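Castitz Public Library
Adult Reading and Local Records Programme
Second progress report to the Farnier Trust

Report prepared by: Antonina Kravchuk, Programme Manager
Position as at 1 Jun 2025

Introduction

The Farnier Trust agreed to support the Castitz programme on the basis of the joint application made by the library and the Polishchuk Learning Centre. The grant pays for evening reading classes for adults, for the sorting and listing of the local records held in the library basement, and for improvements to the upstairs study room. The present report covers the period since the first progress report and should be read with the spending statement sent separately.

The Trust asked in its last letter for more detail on attendance, and for an explanation of the slow start to the listing work. Both points are dealt with under their own headings.

Evening classes

The classes have continued without a break through the period. There are now 40 adults on the register, which meets the number set in the grant agreement. They are taught in four groups, arranged by reading level and not by age. Esperanza Oyelaran remains lead tutor and takes the two beginner groups herself. The remaining groups are taught by staff of the Polishchuk Learning Centre under the arrangement described in the application.

Attendance has been uneven. The beginner groups have kept up well, and most of the learners in them come every week. The more advanced groups lost ground in early spring, when the bakery and the packing plant both changed their shift patterns and several learners could no longer arrive in time for the start of the class. After discussion with the learners the start was moved back by half an hour. Attendance improved during May, although it has not fully returned to its earlier level, and two learners have left the programme for work reasons. Their places were taken from the waiting list.

The tutors have stopped using the printed course books for the middle levels. Learners found the passages dull and the print small. In their place the tutors have been using short pieces from the local newspaper, bus notices, recipes and letters from the council. Ms Oyelaran reports that discussion in class is livelier and that learners are bringing in papers of their own, including tenancy letters and school forms. She has asked that the Trust note one result of this: some lessons now run close to being advice sessions, and tutors are not trained to give advice on housing or benefits. The library has given each tutor a sheet of local contacts to pass on and has asked them to keep to the reading task itself.

The first assessment of learners' progress was carried out in the middle of the period. It showed clear gains in reading aloud and in following written instructions. Gains in spelling were smaller. The tutors consider the spelling test too long for people who have been at work all day, and a shorter one will be used next time. The library recognises that this will make it harder to compare the two sets of results and proposes to keep a part of the old test for that reason.

Local records

The basement collection consists of parish papers, shop ledgers, school registers, maps and a large quantity of loose letters. When the application was written it was believed that most of it had been boxed in some kind of order. This was not the case. A good part of the material had been moved in a hurry during earlier building work, and papers from different sources had been put into the same boxes. The listing could not begin until these had been separated, and that is the main cause of the delay noted by the Trust.

Separation is now complete. Matvii Shevchuk, Records Assistant, has listed 945 items to date, each with a title, a date where one is known, a note of its condition and a shelf number. The lists are kept on the Ultora catalogue system and can be searched by library staff. They are not yet open to the public. Some of the school registers and letters name people who may still be living, and the library has taken the view that these should be checked before anything is released.

Among the items listed so far, the shop ledgers have drawn the most interest. They record household accounts over a long run of years and show what people in the town bought, what they owed and how they paid it off. Mr Shevchuk gave a short talk on them in the lending library, and the local history society has asked whether the ledgers could be made available for a small display. The library would like to agree to this once the bindings have been looked at by a specialist.

A number of boxes show signs of old damp. The papers inside are stained but can be read, and there is no sign that the damage is spreading. They have been placed in new boxes on the upper shelves, away from the outside wall. The basement is now checked every week and the readings are written in a log kept by the door.

Study room

The study room is used by the evening classes and will in time be used by people wishing to see the records. The plan approved by the Trust covered new lighting, repainting, better heating and the replacement of the old tables and shelving.

The lighting has been replaced and the walls repainted. The new lights are brighter and can be turned down over the window tables, where learners had complained of glare. Work on the heating was finished after some delay in the supply of a valve. The room is now comfortable in the evening, which it was not during the last winter, and the portable heaters have been returned to the store.

The furniture has not yet been ordered. The finish of the table tops has been the subject of a longer discussion than expected. Staff at first preferred a dark wood to match the panelling in the hall. The tutors asked for something paler, on the ground that learners with weak sight find white paper on a dark table tiring to read from. Antonina Onyshchenko, who is responsible for the library's buildings, has looked at both and recommends a pale top for the reading tables and a darker, redder wood for the shelving. 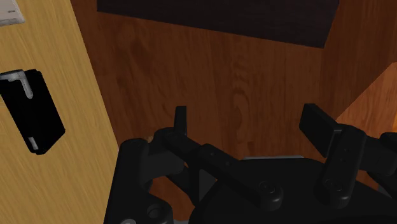 Pale yellow and reddish-brown wood surfaces, computer rendering.

The recommendation has been accepted by the library and by the Polishchuk Learning Centre. Prices have been requested from joiners in the area. The lowest so far received is within the sum set aside, but it does not include delivery to the upper floor, and the stairs are narrow. Ms Onyshchenko has asked each firm to visit before giving a final price. The library will send the chosen quotation to the Trust for approval before any order is placed, as the grant agreement requires.

The old tables are sound, if worn. Subject to the Trust's agreement, they will be offered to the Polishchuk Learning Centre for its workshop.

Staffing

There has been one change. Mwajuma Athumani joined the programme as Learner Support Officer, a post that had been empty since the start of the grant. She keeps the register, speaks to learners who have missed classes and deals with travel claims. Before her appointment this work was shared between the tutors and the front desk, and it was not always done promptly. Learners who miss a class are now telephoned within the week. Several have returned who might otherwise have been lost to the programme.

Mr Shevchuk's post is part-time. The library has considered whether his hours could be increased for a limited period to make up the time lost on the basement collection. This could be met from the salary saved while Ms Athumani's post was empty. The library asks for the Trust's permission to use the saving in this way. No change to the total grant is sought.

Spending

Spending is below plan. The main reasons are the empty post and the furniture, neither of which reflects a lasting saving. The cost of the heating work was slightly above the estimate, and the cost of paint and lighting slightly below it. Travel claims by learners have been higher than expected – a matter the library regards as a good sign, though the budget line will need to be watched if numbers in the outlying villages continue to grow.

Difficulties and risks

The library wishes to draw three matters to the Trust's attention.

The first is the change in shift patterns already described. Further changes are possible in the autumn, and the library has no influence over them. Ms Athumani has written to the larger employers asking for early notice.

The second is the checking of names in the school registers. The work is slow and cannot safely be hurried. If extra hours are not approved, the public catalogue is likely to open later than planned.

The third is the lift, which was out of use twice during the period. On both occasions the classes were moved to the children's room on the ground floor. The furniture there is too low for adults and the arrangement was not satisfactory. A repair contract is in place – but the lift is old, and the library has raised its replacement with the town council separately from this grant.

Work planned for the next period

The evening classes will close for the summer break and resume with the same groups. An introductory evening will be held beforehand for people on the waiting list. The second assessment of learners will take place in the autumn.

Listing of the records will continue with the maps and the remaining letters. A specialist will be asked to look at the ledger bindings and to give a price for any repair needed.

The furniture order will be placed once the Trust has approved the quotation, and the study room will be closed for a short time while it is fitted.

Decisions requested from the Trust

Permission to use the salary saving for additional hours in the records post.

Agreement to pass the old study room tables to the Polishchuk Learning Centre.

Confirmation that the shorter spelling test may be used in the autumn assessment.

Antonina Kravchuk
Programme Manager, Castitz Public Library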